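4. 상판 설치와 첫 손질 (Tredach 작업 테이블)

다리 조립(3장) 끝난 다음에 볼 것. 다리 볼트는 아직 꽉 조이지 않은 상태여야 함. 벌써 조였으면 반 바퀴씩 풀고 시작.

준비물
- 육각 렌치 (부품 봉투 B)
- 상판 고정 나사, 봉투 C. 길이 30 mm
- 보푸라기 없는 마른 천 2장
- Lerus 나무용 오일, 밝은 색용
- 바닥에 깔 담요나 박스 펼친 것

주의: 상판은 꼭 둘이서. 무게 32 kg. 혼자 세우다가 모서리 찍히는 경우가 제일 많음. 모서리 찍힘은 교환 안 됨.

4.1 상판 올리기

1. 담요 깔고 상판을 뒤집어 놓는다. 매끈한 면이 아래.
2. 다리 프레임을 얹고 구멍을 맞춘다. 안 맞으면 프레임 앞뒤가 바뀐 것. 돌려서 다시.
3. 나사를 전부 손으로 먼저 끼운다. 한 개씩 끝까지 조이지 말것.
4. 대각선 순서로 조인다. 전동 드라이버는 쓰지 말고 육각 렌치로. 나사산 뭉개지면 답 없음.
5. 다리 볼트 마저 조인다.
6. 둘이서 들어 세운다. 다리 잡고 돌리지 말고 상판 양끝을 잡을 것.

참고: 구형 Fasley 프레임에 올릴 때는 나사가 다름. 봉투 C 말고 D 사용. 11월 이전 출고분은 D가 없을 수 있음, 구입처에 요청.

4.2 수평 맞추기

1. 네 모서리를 번갈아 눌러 본다.
2. 흔들리는 쪽 발 조절나사를 시계 반대 방향으로 조금씩.
3. 다시 눌러 보고 안 흔들리면 잠금 너트 조임. 너트 빼먹으면 며칠 뒤에 또 흔들림.

4.3 표면 손질

1. 마른 천으로 먼지부터 닦는다. 결 방향으로만.
2. 오일은 천에 묻혀서. 상판에 바로 붓지 말 것, 얼룩 남음.
3. 얇게 펴 바르고 15분 둔다.
4. 다른 천으로 남은 오일을 닦아낸다. 끈적이면 덜 닦은 것이니 한번 더.
5. 하룻밤 말린다. 그동안 컵, 종이, 공구 올리지 않기.
6. 색 확인. 밝은 마감은 연한 블론드 톤. 진한 색용 오일은 절대 쓰지 말 것, 한번 배면 샌딩해야 빠짐. 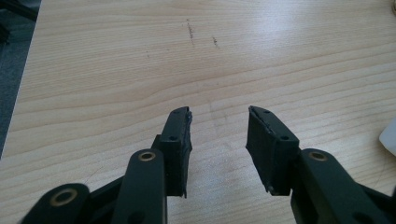 4.4 평소 관리

- 물 흘리면 바로 닦기. 뜨거운 냄비는 받침 깔고.
- 금속 공구를 끌지 말 것. 작업할 땐 매트 권장.
- 락스, 아세톤, 수세미 금지. 미지근한 물에 꼭 짠 천이면 충분함.
- 잔흠집은 고운 사포로 결 따라 살살, 그 다음 4.3의 1번부터 다시.
- 직사광선 드는 창가는 피하기. 한쪽만 색이 변할수 있음.
- 나사는 계절 바뀔 때 한 번씩 점검. 난방 시작하면 나무가 줄어서 헐거워짐.

부품 누락, 파손: 봉투 기호(B, C, D) 적어서 Parry 고객 창구로. 부품 담당 Heledd Pumphrey, 조립 문의는 Cledwyn Parry. 상판 밑면 스티커 번호도 같이 보내줄것.

서랍 달 사람은 5장으로.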